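**Moving the Saturday supper to after the evening service?**

**mostynmarge**

Hello dear ones! I hope you don't mind me starting this here, but I didn't get to catch everybody in the hall. Pastor Hartmut Diekmann has asked whether we'd like to move the Saturday supper from before the evening service to after it, starting in March, and I said I'd find out how folks feel. We have 84 on the list now (such a blessing) and the early start is hard on the families driving over from Undon.

**drurov_dad**

I'm all for it, Marge. We come straight from the ball field and always slide in halfway through grace, and I feel bad every single time.

**altoRuth**

I love you all, but I'd be sorry to see it change. My mother is 91 and doesn't like being out after dark, and for her the supper IS church. Couldn't we push it back half an hour and leave it where it is?

**mattes_sauerland**

I'm with Ruth on this one, I'm afraid. People linger over supper and then walk in together, and I think that's how a lot of shy newcomers end up in a pew (I was one!). As for the food, it's no trouble either way. Rolls and casseroles warm up fine in a toaster oven. 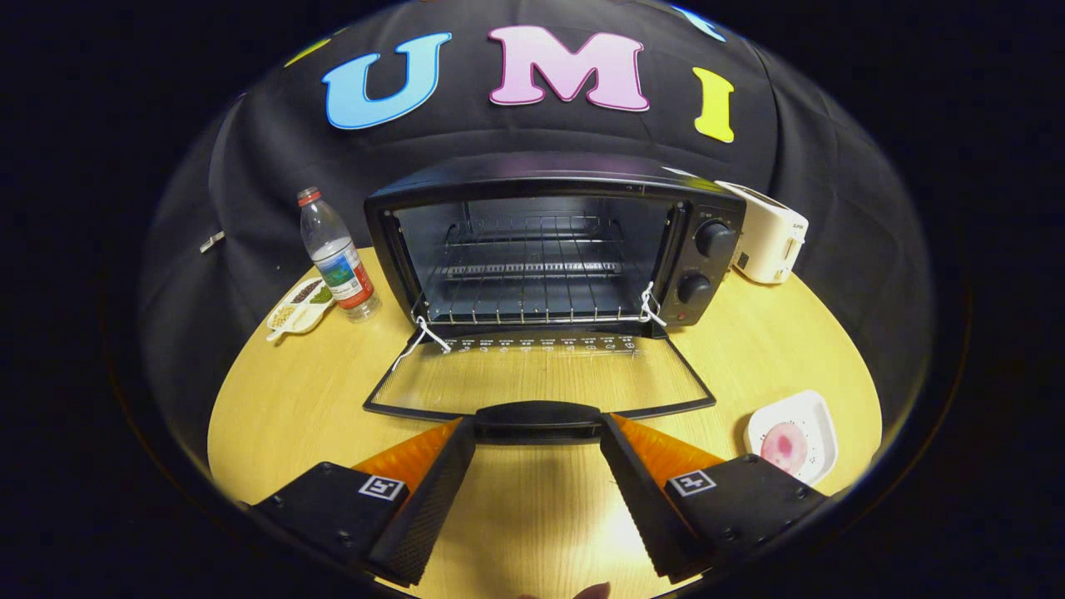

### Page 2

**drurov_dad**

Fair point about newcomers, Mattes, but hungry kids don't sing much. Mine certainly don't!

**mostynmarge**

Ruth, I hadn't thought about your mother, and I should have. What if we went late on the first Saturday only, and kept the rest as they are? I'll put it to Pastor.

**altoRuth**

Thank you, Marge. We could live with that, and I'll still bring the bean salad.

**drurov_dad**

I'd rather have it every week, but okay. Count us in for the first one.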